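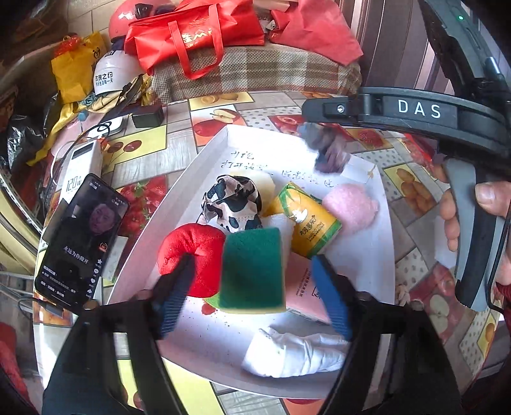 Quiénes somos

Climeo es una empresa de distribución de artículos pequeños para el hogar, la papelería y el cuidado personal. Trabajamos con tiendas de barrio, bazares y quioscos que no compran por palés y que necesitan reponer pocas unidades de muchas referencias.

Empezamos en un local alquilado de la calle Polák, con dos estanterías y una furgoneta. Hoy ocupamos una nave de 1450 metros cuadrados en el polígono de Skillasby, donde están el almacén, la oficina y la zona de preparación de pedidos. El local de la calle Polák sigue abierto como punto de recogida.

Qué hacemos

Nuestro catálogo tiene 1133 referencias activas. Se revisa dos veces al año, en mayo y en noviembre. En cada revisión retiramos lo que no se vende y damos entrada a productos que nos han pedido los clientes. El pedido mínimo es bajo y se pueden mezclar referencias de cualquier familia en una misma caja.

Servimos a casi 1000 comercios. La mayoría hace un pedido cada quince días. Los que llegan antes de las 12:00 salen el mismo día; los demás, a la mañana siguiente.

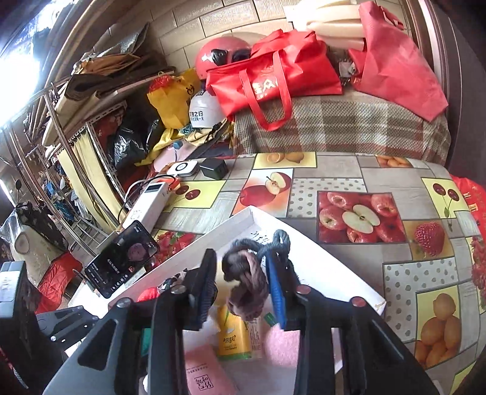 Artículos variados en una caja blanca abierta, entre ellos un envase de zumo amarillo.

Sisum, nuestro sistema de pedidos

En 2 años hemos pasado del fax y el teléfono a Sisum, una aplicación propia que el cliente consulta desde el mostrador. Muestra las existencias, el precio neto y el historial de compras. Quien prefiera llamar puede seguir haciéndolo; el teléfono de la oficina se atiende de 8:00 a 17:00.

Devoluciones

Admitimos devoluciones de producto sin abrir durante los treinta días siguientes a la entrega. Los portes corren por nuestra cuenta si el error es nuestro. El abono se aplica en la factura siguiente.

Trabajar con nosotros

Para darse de alta hace falta una licencia de actividad en vigor y un número de cuenta. El formulario está en la sección Clientes. Las ofertas de empleo se publican en el tablón de la nave y en esta misma web, en el apartado Empleo.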